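Zuvow Robotics Club — Frequently Asked Questions

Bramthorpe College, Mudaliar Building, ground floor workshop

These are the questions we get most often from new members, parents and people thinking of starting a team. If yours isn't covered, write to the club address on the noticeboard page or come along to an open evening.

Who can join?

Anyone enrolled at Bramthorpe, on any course and in any year. Members come from engineering, catering, art and design, and business. Pupils from local schools can come to the open evenings but can't be full members until they enrol.

Do I need to know how to program?

No. Beginners spend their first few sessions on the short exercises in the club handbook, which start with moving the arm from one marked point to another and end with picking up a small block. You can do all of them by copying and changing code that is already there. People who can already program may skip to the end, but everyone has to pass the safety check.

What does it cost?

Membership is £12 a year. This covers parts, tape, printed brackets and use of the workshop. Travel to the competition is paid for separately. If the fee is a problem, speak to a member of staff and it will be waived.

When do you meet?

Once a week in term time, from 5 pm to 7.30 pm. From November we add a second session for teams entering the Zimer Challenge. The workshop is closed in the holidays.

What is the Zimer Challenge?

It is a competition for college teams, held in spring. Each team gets the same kind of arm with a simple gripper and a camera mounted near the wrist. The arm has to carry out household and kitchen jobs on equipment the team has not seen before, such as opening a door, taking something off a shelf or putting a lid back on a box. There are no prizes for speed unless two teams finish level on points.

How is it scored?

Each run is marked out of 50. Most of the marks are for finishing the job, some are for doing it without knocking or scraping anything, and the rest are for the written log. Teams get two runs and the better one counts. Last season our best run scored 31, and we lost most of our marks on approach, where the arm came in too close to the equipment before it had worked out where the opening was.

Why do you practise so much on metal surfaces?

Kitchen equipment is mostly metal, and metal is hard for a camera to deal with. A painted wooden block looks much the same from any side. A large metal panel doesn't. Tilt the wrist a little and the ceiling lights move across it as a bright patch, and the software can take the edge of that patch for the edge of the panel. We save the wrist camera pictures from every practice run and go through them afterwards as a group. 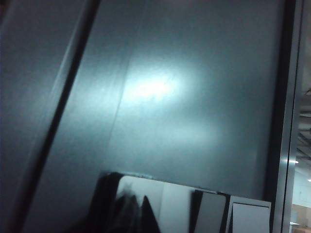

A glare spot in the upper part of a panel, with a second, fainter haze below it, can take up enough of the picture that the thin seam in the metal is hardly noticed. The useful part may be a strip along the bottom, where the opening is and where there are things inside to aim for. When we mark up pictures for training we use four labels: panel, edge, opening and glare. If you can't tell whether a line is a joint or a reflection, leave it unlabelled and put a note in the log. Guesses cause more trouble later than gaps do.

How many pictures do you collect?

The target for each team is 2000 labelled pictures before the spring break. That sounds like a lot, but a single practice run gives plenty to choose from. Don't label long stretches where the arm is still — they all look the same and add very little.

Can I turn the lights down to get rid of reflections?

For your first few runs, yes. After that, please leave them as they are. The competition hall has its own lighting and teams are not allowed to change it, so an arm that only works in a dim room will not get far. We also ask teams to practise with the blinds both open and shut.

Can I take the arm home?

No. The arms stay in the workshop. You can take home a laptop with saved runs on it and do your labelling there. Sign it out in the book by the door and bring it back at the next session.

What should I wear?

Closed shoes, and nothing loose at the wrists. Tie back long hair. Safety glasses are provided and must be worn by anyone standing inside the yellow line, including people who are only watching.

Who can press the stop button?

Anyone. You don't need to ask first and you won't be told off for it. After a stop, the person running the arm checks that the area is clear and writes one line in the log before starting again.

How many people are in the club?

We had 59 members at the last sign-up. Not all of them come every week. Teams are limited to six people, and you can be in a team without going to the competition.

Do I have to compete?

No. A good number of members only build and repair. There is always work on the test stands, the spare grippers and the cable runs, and the mounting for the wrist camera is being redesigned this term after it kept working loose.

What goes in the log?

Date, team, who was running the arm, the job, what happened, and the folder name for the pictures. Write it during the session — logs done the week after are usually missing the part the judges ask about. Folder names must match the log exactly, with no spaces.

Can my school or college borrow your exercises?

Yes. The handbook and the label guide are free to copy for teaching. Please keep the Zuvow name on the front page and let us know about any mistakes you find. The practice pictures are only shared on request, as the set is large and has to be copied on to a drive.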